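4.2 Workspace and trial procedure

The two arms share one table in the Tarner workshop, a members' space where benches are booked by the half day. We built the rig there between November and April 2023, working in the evenings, and most of the design follows from that. Anything we fixed down had to come up again without leaving marks, so the first arm was clamped and not bolted, and its calibration was repeated at the start of each session.

Objects were chosen from what members could bring from home. Cubes, bowls and cups made up the bulk of the set. We kept the desk lamp on the table during trials, as Dubey had found in the pilot runs that planning around a tall obstacle exposed faults in the collision model that a bare table did not. Its cable was treated as a no-go strip in software - a crude fix, but it held for the whole series.

Each trial began with the gripper at a rest pose over the table. The operator named a target, the arm moved to a point beside it, and the fingers closed at low force. Clear plastic was the hardest material for the depth sensor, and cups were therefore placed by hand to within a marked circle. In total 336 trials were logged, of which 81 were stopped by the operator. A further 18 were dropped when the log file was incomplete. Cabling and mounts cost us almost 490 euros, more than we had planned, mainly through replacing connectors.

A curtain was hung behind the table to give the cameras a plain dark background. Figure 3 gives the general layout.
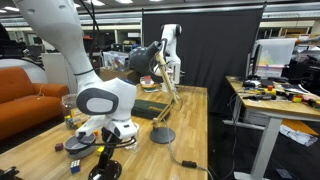
Figure 3. Shared table with both arms, desk lamp and small objects.

Gaurav Negi, reading a draft of this section, objected that a clamped base should not be trusted after a session in which the arm has been stopped hard, and that calibrating only at the start would miss any shift. We accept the point. The later sessions added a second check at the halfway mark, and the results in Section 5 are given separately for those sessions.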